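The Long Wait After the Knee Goes

On the practice field behind Aryee High School, the girls' soccer team starts every session the same way. They jog to the far line, turn, and jump. They land on two feet, hold still, and jump again. After that they do it on one foot. A coach walks along the row and watches their knees.

The routine takes 15 minutes, and the players complain about it. They would like to get to the ball. But the school lost two starters to torn knee ligaments in a single February, both during winter training, and the coaching staff decided the time was worth giving up.

Torn anterior cruciate ligaments, known to nearly every sports parent by the initials ACL, used to be thought of as an adult injury. Doctors now see them regularly in middle and high school athletes, with soccer and basketball players among the most commonly hurt. Girls tear the ligament more often than boys do in the same sports. Most of the tears involve no collision at all. A player plants a foot, cuts to one side and feels something give.

For a family, what comes next is a series of decisions that few are ready to make. Should the knee be operated on, and when? Which tissue should be used to replace the ligament? Who will drive to physical therapy on weekday afternoons for most of a year? And when is it safe to go back?

The Jutiton Youth Soccer League, which takes in Aryee and the towns along the Ider River, has 3,000 registered players. Until last year it kept no record of serious injuries beyond the insurance forms that clubs were required to send in. A club might know it had lost a defender for the season. The league as a whole had no idea how many others had been lost along with her, or on what kind of field, or at what point in the year.

That has started to change. Coaches now fill out a one-page report whenever a player misses more than a week. The form asks about the surface, the weather, the minute of play and whether the athlete had played another game that day. The last question was added at the request of parents, who had noticed how much soccer their children were being asked to play. A strong 14-year-old may belong to a school team and a travel club and also attend a regional training group. Each of those has its own schedule and its own coach, and the coaches do not always talk to one another.

The league's proposed answer is a limit. Under a rule to be voted on Fri 7 June, no player under 16 could take part in more than 5 matches in any eight-day stretch, counting school and club games together. Players would also have to take 2 full days off each week, with no team training of any kind.

The rule has support, but it is not popular everywhere. Clubs that travel to weekend tournaments say the match limit would force them to leave players at home or carry larger rosters, which costs money. Some parents argue that rest is a family decision. Others point out that a child who is kept out of organized play may spend the afternoon in a pickup game instead, and that the league has no way to count those minutes.

There is also the question of whether it goes far enough. Fatigue is one piece of the problem. Strength and landing technique are others, and warm-up programs like the one at Aryee have a good deal of research behind them. They teach players to bend at the hip and knee when they land and to keep the knee from falling inward. The programs are cheap and need no equipment. The trouble is that teams begin them in the fall and drop them by midseason, when games pile up and practice time gets short.

Money shapes the rest. A certified athletic trainer on the sideline can spot a serious injury early and keep a hurt player from going back in. Aryee High shares one trainer among all its teams. Most of the travel clubs have none. The league has set aside $2,000 for coach education next season, enough to pay for a few evening workshops and printed guides. It will not put a trainer at any field. 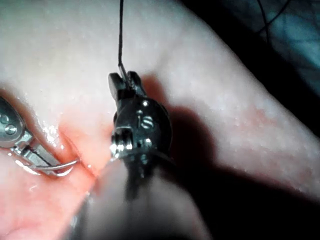
Surgery, when it comes, is often the part families worry about most and the part that is over soonest. The operation is commonly done through small openings, and patients usually go home the same day. The months after it are slower. The first goals are plain ones, such as straightening the leg all the way and walking without crutches. Running comes later, then jumping, then cutting and turning at speed.

Many surgeons now advise waiting at least nine months before a return to competition, and some want longer for younger athletes. A teenager may feel ready well before that. The pain is gone, the leg looks normal, and the team is in the playoffs. Going back early raises the chance of a second tear, in the same knee or in the other one, and therapists say that holding a player back at six or seven months can be the hardest conversation of the whole recovery.

At Bandano Physical Therapy, a clinic that treats many of the league's players, no one is cleared by the calendar alone. Athletes must pass a set of hop tests and show that the injured leg is close to the strength of the healthy one. They also fill out a questionnaire on how confident they feel. A player who passes the physical tests but is still afraid to plant the foot is asked to wait and keep working.

The clinic encourages patients to stay near their teams in the meantime. Some keep statistics or help with younger groups. Others find it too hard to watch and stay away for a while, and the therapists do not push them.

Back at Aryee, one of the two starters has returned to full practice. She does the jumping routine with everyone else, at the end of the row. The other is still a few weeks from her final tests. She comes to the field on most afternoons, sets out the cones before the warm-up, and collects them when it is done.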